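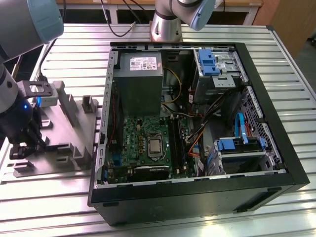
Disassembly at the Costello site of Skuvley used to be paid by the unit, and the benches were laid out for people who stood at them all day with a screwdriver. Since July two of the cells have been shared between arms and technicians. Desktop towers go on the ribbed aluminum table lying on one side, side panel off, with the interior facing up and a fixture plate to the left of the case. In a tower with the CPU exposed in its socket, the memory slots, graphics card and power supply are all open to a gripper coming from above. The cables are the harder problem. Black power bundles run diagonally across the inside, and a light blue SATA cable arches up from the drive caddy.

Rigid parts in known positions suit the arms. Flexible ones do not, and the work has been divided on that line. Technicians cut or unplug cables, release latches and decide whether a board is worth testing. The arms are assigned lifting and sorting. The control software, Erkon, holds a part map for 154 case models. A model outside the map is sent to a manual bench.

Eoin Mac Giolla, who runs the shift, puts the site's intake at some 1000 towers a week. He gives the share that passes through the cells without a manual stop as 70 percent. The rest stop for stripped screws, bent brackets or a drive bay that differs from the map.

The 13 technicians on the line have been moved from unit pay to an hourly rate. Several lost income in the first month, and the rate was revised. Their day now includes writing up each stop, a task that was not in the old job description and is still done on paper. Wrist complaints are down, according to Mac Giolla. Complaints about waiting for a cell to restart are up.

A second pair of cells is planned for Clornside, where intake is mostly laptops and the part maps will have to be built from the beginning.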